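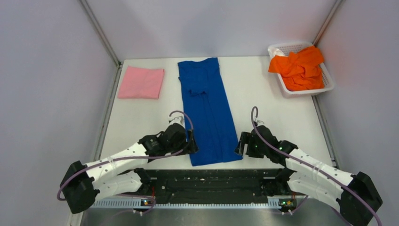

Folding tees without losing the evening to it

Posted by Liesbeth Van Acker in Laundry & Linens
Last updated 31st December

Quick one, got a load waiting. People keep asking how I get the T-shirts flat so here's the whole thing, no fancy method, just the order I do it in.

Before you start

Clear the table. All of it. Mugs, mail, the lot. A plain smooth top is best, fabric slides when you want it to and you can see a crease straight off. Wipe it first, crumbs stick to cotton like you wouldn't beleive.

Basket goes in a back corner. Not on the floor (my back!) and not in front of you where the sleeves catch on it. Basket in one corner, finished pile in the other, middle stays open for whatever you're working on. If the pile starts to lean, walk it to the drawer.

Take one thing out at a time. I used to tip the whole basket out and then fold on top of the heap, which is how you end up ironing.

Getting the shirt flat

Most people rush this bit. Pick it up by the shoulders, one good snap, lay it down neckline away from you. Then hold two points and pull gently against each other. Shoulder and opposite hem first, then swap. Diagonal pulls get out the long creases that straight pulls leave behind.

Smooth from the middle out with the side of your hand. Sleeves last. If the hem keeps rolling, pinch the corners and tug down, hold a second, let go.

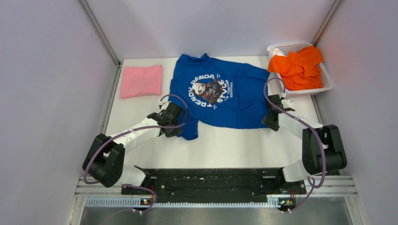
Blue panda tee, lower part still bunched on one side. Smooth that out before any folding.

Shirts with a print

- Don't fold across the middle of a big print if you can help it. Thirds, lengthwise, so the fold lines run either side.
- Print face down on the table for the fold, face up in the drawer.
- Never iron right on it. Inside out, or a clean dish towel over the top.
- Wash inside out at 40. Celsius, that is, my machine's a Bakker and has no Fahrenheit on the dial. Warm is fine on yours.

The fold

Face down. One side in to just past the neck, sleeve back on itself. Other side same. You've got a long strip now. Bottom up to the middle, then up again to the collar. Flip. Done.

Strip gets wider at the hem? Your sides weren't even, open it up and go again, takes two seconds. Don't try to fix it by squashing.

Small stuff

Little white things (socks, hankies, washcloths) vanish under the big ones. Fish them out first or leave them til last, but pick one and stick to it. Bright new colors get their own wash the first few times. I had an orange top turn a whole load peach in October and I'm still cross.

Soft thick things, fold loose. Press them hard and they just spring open again.

Don't leave stuff sitting crumpled in the basket overnight. If you have to, at least lay the shirts over the rim.

Comments

Kwesi Sowah: Does the diagonal pull stretch the neck? Mine go wavy.

Liesbeth: Not if you hold the shoulder seam. Keep off the collar ribbing altogther.

Kwesi Sowah: ok that'll be it, I was grabbing the collar. 11 shirts to redo then

Next up: fitted sheets. Need a bigger table for that one.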